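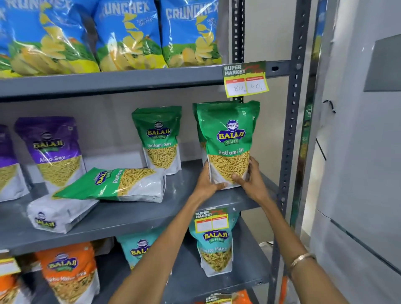
Snack shelf, Balaji Wafers Ratlami Sev and Crunchex.

Setting Static Sag on a Club-Level Race Bike

These steps cover rear and front sag on a small twin or single with a preload-adjustable shock and fork. You need a tape measure marked in millimeters, a C-spanner, masking tape, a zip tie, a notebook and two helpers. Do the work on level ground with the tires at track pressure and the tank half full.

Rear

1. Put the bike on a stand that lifts the frame and lets the swingarm hang. A paddock stand under the swingarm will not do. At Monddale we use the Kuven abutment stand.

2. Stick a piece of tape on the tail directly above the axle and mark a point on it. Measure from the axle center to the mark. Write this down as R1.

3. Take the bike off the stand. The rider gets on in full leathers, helmet and boots, and sits in the tuck with both feet on the pegs. One helper holds the front end upright without pushing down on it.

4. The second helper pushes the tail down, lets it rise slowly and measures. Then lift the tail, let it settle slowly and measure again. The average of the two readings is R2.

5. R1 minus R2 is the rider sag. Start at 30 mm for a short circuit. If the number is too large, add preload. If it is too small, back it off.

Clean the threads before you turn the collar. On the Zanus shock, loosen the lock ring first and turn the collar one full turn at a time, then repeat steps 3 to 5.

Front

Fit the zip tie around one fork stanchion, snug against the dust seal. Lift the front until the fork is fully extended and measure from the seal to the bottom of the upper clamp (F1 on the Jenkins setup sheet). Repeat steps 3 and 4 at the front. Aim for 35 mm. Turn both preload caps by the same amount.

If the up and down readings differ by more than 11 mm at either end, stop and look for a bent stanchion, a dry linkage bearing or a twisted axle clamp. Preload will not fix friction.

Springs

If rider sag is right but the bike has no sag under its own weight, the spring is too soft for the rider. Angharad Gape hit this on her 400 and went up one rate.

Check sag again after a spring change and again after the first 20 laps.

Procedure checked by Alun Lewis. Last revised in November.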